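Unit 2: Thermal interfaces and heat flow in small electronics
Course notes, Tustham evening section. Instructor: Jonalyn Samonte

2.1 Thermal resistance
Heat flow through a solid is treated like current through a resistor. The temperature difference across a layer equals the heat flow (W) times the resistance of the layer (K/W). Layers in series add.

For a flat layer: R = t / (k A), with t the thickness, k the conductivity, and A the contact area. A thin layer with low k can still dominate the sum.

2.2 Contact surfaces
Two machined faces touch only at high spots. The gaps hold air, a poor conductor. Paste fills the gaps – it does not replace metal contact, and a thick coat raises R.

2.3 Worked case
Load 80 W, room air at 28 °C, total resistance 0.5 K/W. Rise = 80 × 0.5 = 40 K. Surface temperature = 68 °C. Repeat with 0.6 K/W and compare.

2.4 Airflow
Convective resistance falls as air speed rises, with shrinking returns. Doubling fan speed does not halve R. Dust on fins acts as an added layer.

Problems 1 to 4 are due Sunday. Show units in every step. Karppinen, chapter 2, covers the fin equation – skip the derivation. 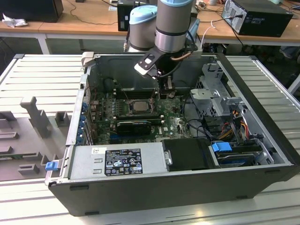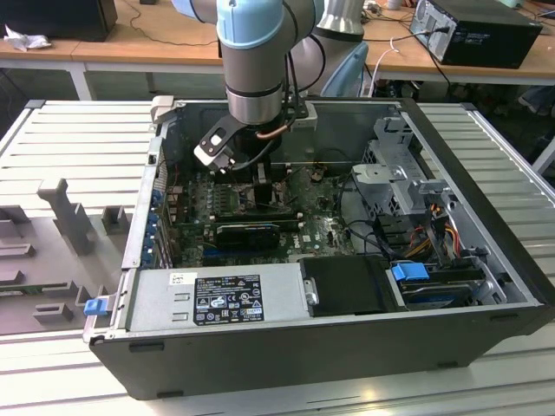

Fig. 2.1. Desktop tower on its side, panel removed. The CPU heat spreader is visible in the first view.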